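Shelf Sag and How to Avoid It: An Interview with Dexter Thibodeaux
14 Jun 2024

Dexter Thibodeaux has worked on storage furniture for 13 years, most of them at Drenix, a small firm in Prikmont that surveys and refits shelving for offices, schools and clinics. His work consists mainly of measuring deflection, the amount a shelf drops at midspan under load. Few of his clients use the term when they first call.

"They say the shelf is smiling," Thibodeaux said. "Or they say a door underneath has started to rub. The door is usually how they find out."

The arithmetic is old and not in dispute. Under an evenly spread load, a simply supported shelf deflects in proportion to the fourth power of its span. Its stiffness rises with the cube of its thickness. Depth, front to back, matters only in direct proportion, and deeper shelves tend to be loaded more heavily, so the gain is mostly lost.

"Span is the number I ask for first," he said. "Take a shelf from 40 inches down to 35, with the same load per inch, and you have removed more than two fifths of the sag. You haven't bought any new material. You moved a divider." 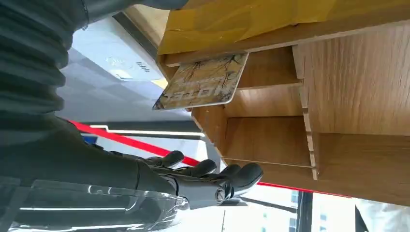

Wooden shelving, with the lower part at right.

Material comes second. Solid lumber, plywood and particleboard differ in stiffness by a wide margin, and the figures published for each assume a dry, sound board. Thibodeaux uses them as a starting point and then tests a sample under weight. He prefers bagged sand to books, which are hard to spread evenly.

He also leaves the weight on. A board that drops a small amount on the first morning will go on dropping for months under constant load, an effect known as creep. In particleboard, the final sag can be well over the initial figure. Drenix repeats its readings in February, when the heating has been on for a while and the air indoors is at its driest, and compares them with readings taken the previous summer.

"The first-day number is the one people want to quote," he said. "I write it down, but I don't design to it."

The longest set of readings came from the Ouali building, a two-story block of rented offices where the firm refitted the storage on both floors. The original shelves were wide, thin and held on pins. Thibodeaux's crew kept the uprights and fixed a hardwood strip along the front edge of each shelf, set on its narrow side so that most of its height hung below the board.
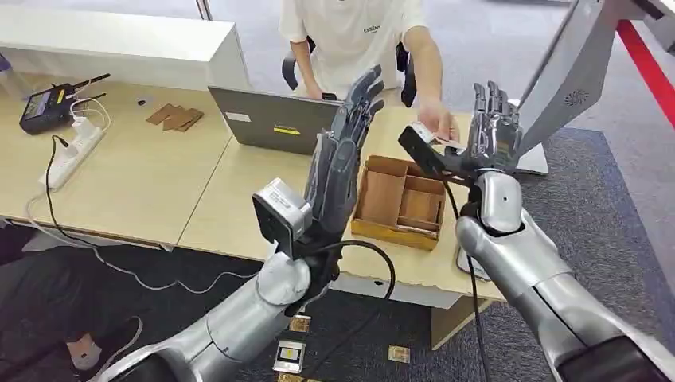

A strip of that kind is the cheapest correction available. Because it stands on edge, its height does the work that thickness does in the shelf itself, and a modest strip can halve the deflection of a thin board. It has to be glued along its full length. Screws alone allow a little slip between the two parts, and the parts then bend separately.

"I've taken off strips that were held with three finishing nails," he said. "They looked right. They were trim."

A continuous cleat along the back wall goes further, turning the rear edge of the shelf into a supported line. The front edge then carries roughly half the load. Thibodeaux recommends both measures for paper records, which are denser than most people expect and are seldom moved once they are filed. For light or mixed items he often recommends nothing.

His readings go into Bedent, a spreadsheet template that the firm wrote for its own use. It holds one row per shelf: span, depth, thickness, material, fixing, load and the date of each reading. An earlier version had a column for finish, which was dropped when no one could show that it affected anything. He would like to add humidity, but the older rows have no values for it.
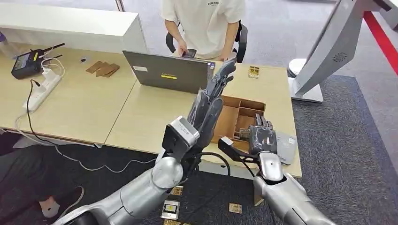

At the edge of a desk.

Desks, he noted, follow the same rules with one complication. The load is rarely even. A monitor arm clamped to the back edge puts a concentrated force on a small area, and the top may crush locally long before it bends to any visible degree. He suggests a steel plate under the clamp and a check of the clamp screw after the first few weeks.

Asked how much sag is acceptable, Thibodeaux said that the eye starts to notice a drop of 1/32 inch per foot of span, and that he works to two thirds of that. On clinic jobs, where cabinet doors close under fixed shelves, he goes lower still and specifies the gap above the door in writing.

He does not advise turning a bent shelf over, a remedy he hears about on almost every survey. The board flattens, passes through level and begins to sag the other way, usually faster than it did the first time if the load has grown in the meantime. Where the client insists, he asks them to note the date on the underside in pencil.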